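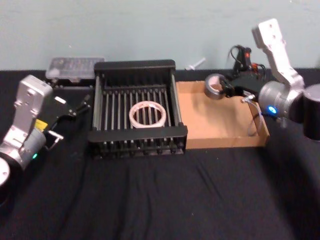
Film club, minutes of the May meeting, 7:30 pm, upstairs at Telthorpe library

I'm typing these up from my own scribbles, so if I've put your opinion in the wrong mouth, yell at me next time.

We had 12 people, which is a great turnout for us! Last month's minutes were passed with one fix: the Quintero is a western, and I'd written it down as a musical. Sorry. I still think it has too many songs in it.

**Fall season**

Most of the evening went to this. Three ideas were on the table from April, and we dropped the silent comedies pretty quickly (the piano player wants more than we've got). That left the space movies and the Rustwood trilogy. I argued for Rustwood, and I'll admit I argued for a long time. The second one is the best sequel I know, with the flooded mine and that awful dinner, and hardly anybody here has seen it on a big screen. The case against is the third one, where the sheriff comes back from the dead and they've swapped the lead actor and hoped we wouldn't notice.

Vote: seven for Rustwood, four for space, one abstention. Rustwood it is. We show all three, in release order, a month apart.

**Which cut of the second one**

There's the theatrical version and the long one, which runs 52 minutes longer. I'd happily sit through the long one — but the room closes at 11, and we'd have to start before people are home from work.

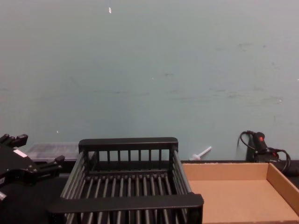
Telthorpe regulars would rather have the short cut with time to talk afterward, came the reply from the back row, and anyway the extra stuff is mostly horses. Agreed without a vote. I'm bringing the long cut to my place in the summer if anybody wants horses.

**Money**

The Detlow license for the trilogy is $1000 for all three nights. We have $2148 in the account, so we're fine, and tickets stay the same price.

**Other stuff**

- Popcorn machine: still making that noise. I'll call the repair shop.
- Posters: I'm doing a draft, please be kind.
- Subtitles on for every showing from now on, all in favor.

We wrapped up at 9:15. Next meeting is in June, same room, and bring a chair cushion.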